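The Second Counter

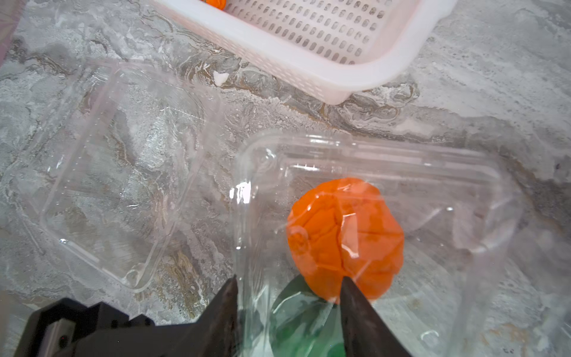

Yolandi Mabaso had packed trays at Rikivard for long enough that her hands did it while she thought about other things. Then the arms came to the second counter, and she was told that her new job was to stand near them.

The title on the form was line attendant. It paid the same. Nomvula Matlala, who ran the shift, said so twice, and then said it again in the hallway by the lockers.

"Same hours too," Nomvula said. "You just watch and step in when it stops."

"When does it stop?"

"When it isn't sure."

The work came up from Hovamthorpe in baskets. You took a piece out, set it in a clear tray, and moved the tray along. The target was 3,000 trays a shift for the whole room. Yolandi had never thought of it as a hard number until she watched the arm try to get its share. It went down slowly, opened its two black fingers, and waited there. Then it closed them, or it backed off and came down again from a slightly different side.

The clear plastic gave it trouble. The counter was marbled, gray and white with brown running through it, and the pattern came right through the trays. Yolandi knew where a tray was by the shine along the rim. She had never put that into words before. A technician from Kurkodby asked her how she found the edge, and she had to pick up a tray and put it down a few times before she could answer him.

"I look for the bright part," she said.

He wrote that down.

For the first week she stepped in a lot. There was a button on a post. She pressed it, fixed whatever it was, and pressed it again. By September she was stepping in less, and she had started bringing a stool. She sat with her hands in her lap. They felt strange there. At home she caught herself squaring up the plates in the drying rack and then moving them back.

What she missed was the talking. With four women at a counter you talked all shift without looking up. Now there was one attendant for every 2 arms, and you had to look up. If you turned your head to say something, the light on the post would go yellow behind you. Two of the women had moved to the loading side and one had taken the payment and left. She sent Yolandi a picture of a garden.

Nomvula came by near the end of a late shift, a little before ten, and leaned on the post.

"They want to put in more," she said. "On the first counter."

"And the people on the first counter?"

"Some will be attendants." Nomvula looked at her clipboard, though there was nothing on it she needed. "I asked for 100 days before anyone moves. They gave me that."

"And you?"

"I don't know. They don't need a shift lead for five people."

Yolandi got off the stool and offered it to her. Nomvula sat down. They both watched the arm go in over a tray, stop, and think about it, if that was what it did.

"It's going to miss," Nomvula said.

"No, it got that one this morning. Wait."

The fingers closed. The arm lifted, swung over and let go, and the tray went along with the others. Yolandi noticed that she had been holding her breath, and that she had been on its side.

"You talk about it like a trainee," Nomvula said.

"I trained it. He wrote down what I said."

"Did they pay you for that?"

"No."

Nomvula took the pen off her clipboard and turned the top sheet over to the blank side. "Tell me what you told him," she said. "All of it. Start with the bright part."

The light on the post went yellow. Yolandi pressed the button, straightened the tray, and pressed it again. Then she began.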